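Fendton gallery: the Lurker planner on the jewellery task
Posted Dec 8, 2020 by Réjean Carrier

Lurker is the motion planner we have been writing at Brimex since September. It runs beside the main control loop, watches what each arm is about to do and rewrites the path if the two are going to meet. The jewellery task has become our usual test for it, as the parts are small and both arms want the same bit of table.

Two arms, one workspace. Each arm gets its own goal and Lurker decides who moves first. An insert held over the box takes priority over a gripper that is still waiting near the chains.

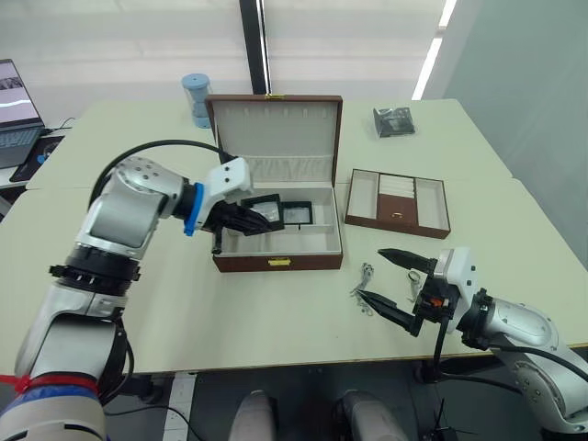 The old version planned both arms together and took nearly 9 seconds to answer on a bad day. The new one plans them in turn and keeps a list of the space already claimed. Replanning now happens 4 times a second, and most of those calls return the path unchanged.

Box and tray are stored as plain boxes with the compartments cut out. The lid is a separate body with its own hinge angle, read once at the start of a run. If somebody knocks it afterwards the planner won't know, and that is still on the list of things to fix.

Chains are harder. We don't try to model the links. The perception side, mostly Li's work, gives us a grasp point and a rough length, and Lurker adds a hanging volume below the fingertips so the arm lifts high enough to clear the tray walls.
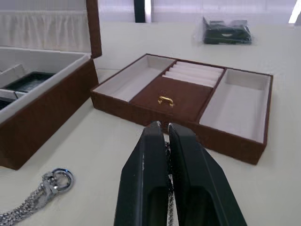 The hanging volume is a simple cone, 80 mm long by default. A longer chain needs the value changed by hand in the task file. We tried working it out from the wrist view, but the fingers hide too much of the chain once they close.

Logs from the last 8 runs are on the Fendton shared drive, along with the task files. Use the newer replay tool to open them, as the old one drops the second arm's joint data.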